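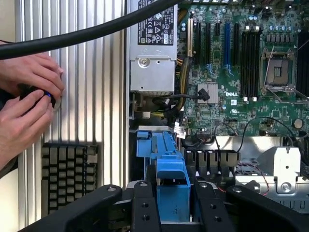 *Side panel, PSU and the round part with the blue ring, cover off.*

**Order of work for stripping and recabling an old Dell server?**

Posted by limar_30, October 3, 2024

I have a used Dell server open on the bench and want to clean it, reseat everything and put it back in service as a file box. The cover is off. Before I pull the power supply I would like to know:

- whether the board wiring should come off before or after the PSU
- how to protect the CPU socket while I work
- whether the coin cell should be replaced at the same time

It last ran in August. The clock was wrong at every boot after that. I have a Vekia screwdriver set, a 500 ml can of compressed air and no service manual.

---

**Anel Swanepoel**

Disconnect AC first, then hold the power button for 30 seconds. Wait for any standby LED on the board to go out before touching a connector.

Board wiring comes off before the PSU. Photograph the harness where it runs down between the supply and the board, then release each plug by its latch. Do not pull on the wires. If the harness is sleeved, leave the sleeve on. Once the plugs are free, take out the fasteners and lift the supply straight up. 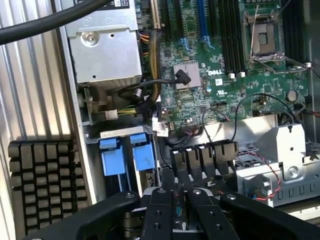

The socket is the part to be careful with. On a board of this type, close the retention frame and lower the lever whenever you are not fitting a processor, and put a plastic cap over it if you have one. Do not aim compressed air into an open socket. If it is a pin-type socket, one bent contact can cost you a memory channel, and straightening it needs magnification.

For the DIMM slots, use short bursts along the length of the slot with the latches open. Leave the chipset heatsink mounted unless you have fresh thermal material for it.

Replace the coin cell. A clock that resets after losing AC is the usual symptom of a flat one. Read the type off the old cell and note which side faces up. Expect to re-enter the BIOS settings afterward, including boot order and SATA mode.

---

**flaltton8**

Agree on the battery. I did mine with the board still in the case, took about 6 minutes. Never took the PSU out at all, just blew it through from the outside.

---

**Kanagaratnam**

Label the small connectors as well as the large ones. Several of the small two- and three-wire plugs will fit on the wrong header. Masking tape and a pen are enough. When recabling, keep everything clear of the side vents and check that no wire is trapped under a bracket before the cover goes on.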